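Drandgate Boards > Teaching by Demonstration > Bare hands vs. remote control for store shelf tasks

gridlock_587
Started this to keep it out of the Bakilana calibration thread. We are training a restocking policy for end-cap racks, small soft packs only. Half our data is teleop on the arm with the Tendisa handset. The other half is head-camera recordings of people using their own hands in a supermarket, retargeted to the gripper afterward. Teleop gives clean joint data and costs us 13 minutes per usable episode. Bare-hand recording is far quicker, but retargeting throws out a lot. Typical approach view from the hand set: 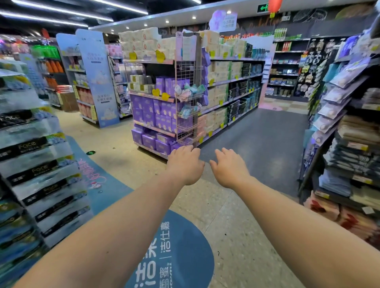
Both hands open and low, beside the pink end-cap rack.

My question is whether anyone trims segments like this before training. No contact, fingers half curled, no object in either hand.

mfaume
Don't trim all of it. We cut everything before first contact on the Rutby job and the policy had no idea how to get to the rack. Keep the last 30 frames before contact at minimum.
Mwende Mfaume

torque_ripple
Disagree. Open-hand segments near the floor teach the policy to park the arms near the floor. I would trim hard and script the approach. You have a perfectly good planner for free space.

mfaume
A planner needs a target pose. Half the point of recording by hand is that the approach depends on which pack the person is going for.

gridlock_587
We have a planner. It does not like wire grids. The depth map has holes wherever there is mesh, and it plans straight through the rack.

Second problem is the grasp itself. Two packs, one per hand, two different grips: 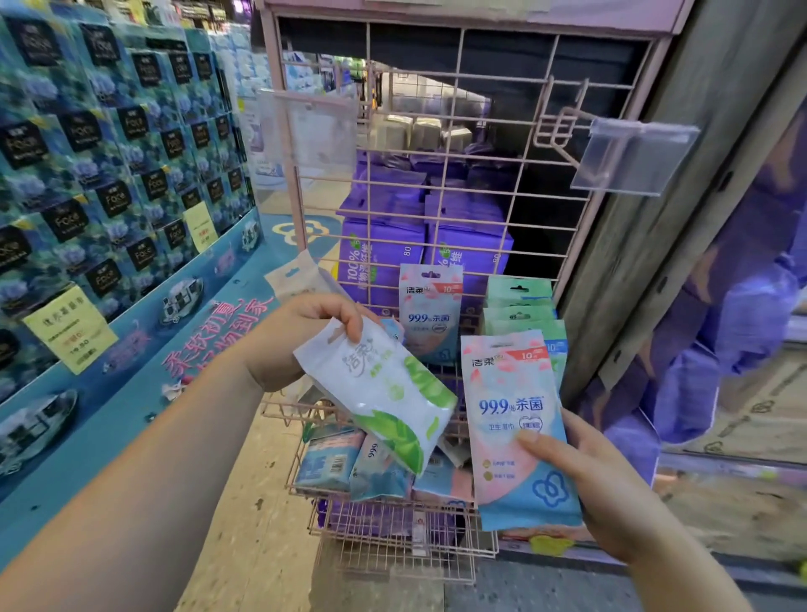

Re: grasp labels

gridlock_587
Left hand pinches the top of the white pack with the leaves. Right hand has the pink-and-blue one from the side, thumb across the lower half. A pinch maps to a parallel jaw without much trouble. The side grip does not, because the retargeter reads the thumb as one jaw and picks a different finger for the other from frame to frame. The jaw axis flips.

torque_ripple
Which is my argument for teleop. The operator can only do what the gripper can do, so there is nothing to flip.

mfaume
Fit one virtual finger to the index and middle together and hold it fixed from contact to release. It stopped the flipping for us. Also tell your people to use the top pinch wherever the pack allows it. It looks stiff on video but it retargets.

old_encoder
Has anyone measured slip on these packs? Wet wipe packs deform a lot. Hand video gives you no force at all, so the close command is a guess either way.

gridlock_587
No force data on the hand set. We take close width from the teleop episodes and apply it to both. Crude.

torque_ripple
So the hand set depends on the teleop set anyway. How many teleop episodes would you need if you dropped the hands entirely?

gridlock_587
I would want 800. At the current rate that is not happening before January.

mfaume
Then mix them, and weight teleop higher near contact. Post the loss curves split by source when you have them. Without the split you can't tell which half is hurting.

gridlock_587
Will do. Rerunning tonight with the fixed virtual finger and the 30 frame lead-in. The scripted approach gets its own run after that.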